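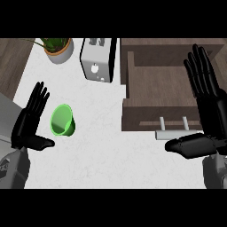
Quiet Room Checklist, Moynihan Family Center
Complete before each parent meditation session. Maximum group size: 10.

1. Floor mats clean, flat and clear of the door.
Comment: Satisfactory. One mat has a split seam and has been set aside for repair.

2. Chairs stable, with 4 kept for parents who prefer not to sit on the floor.
Comment: Satisfactory.

3. Candles and incense absent from the room.
Comment: One candle removed from the window sill. Battery lights only.

4. Heater off and cool before mats are laid out.
Comment: Satisfactory.

5. Sign-in sheet for the Irnari playroom matches the children present.
Comment: Sheet lacked a phone number for one family. Corrected at 8:10.

6. Exit light working.
Comment: Dim. Replacement requested in October; still open.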